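I'd been meaning to sit down with Meinir Cadwaladr for months. She teaches a beginners' class on aromatherapy and massage oils in Clultdale, and my neighbor came home from it smelling so good that I signed up on the spot (no regrets!).

We met over mint tea, and I asked how she got started. "Headaches," she said, laughing. "I had them for seven years, and a friend rubbed a little lavender oil on my temples. I can't swear it was the oil. It might've been the friend." 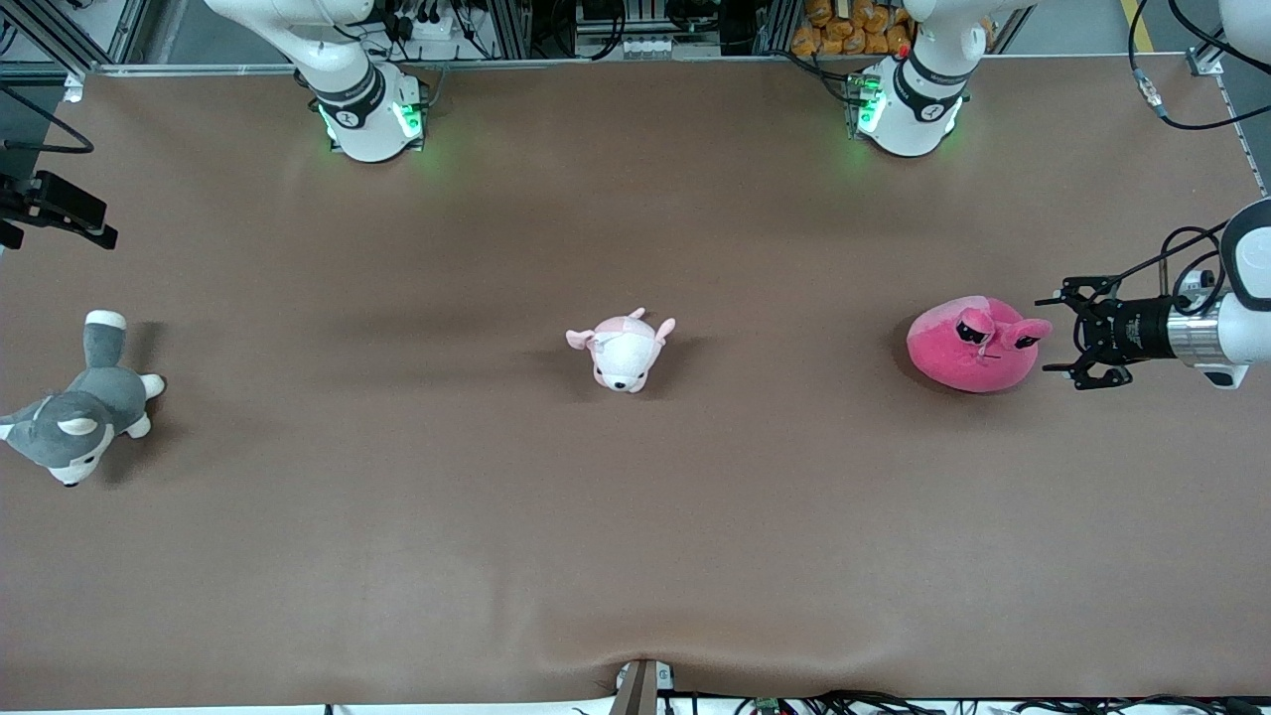
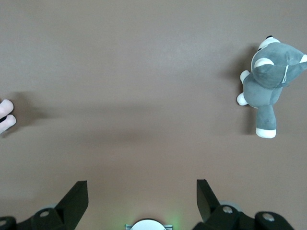

She's careful like that about everything. When I asked whether oils can replace a doctor, she put her cup down. "No. If something hurts and keeps hurting, go get it looked at. I help people relax, and I'm happy with that job."

Her own shelf holds over 100 little bottles, but she says beginners need 2 at most, plus a plain carrier oil, and they should try a dab on the arm before using more. I confessed I'd once put peppermint straight into my bath. "Oh, you poor thing," she said, and poured me more tea. Her next class starts in December, and I've already talked my sister into it.

Contact | Copyright June 2018 | Back to top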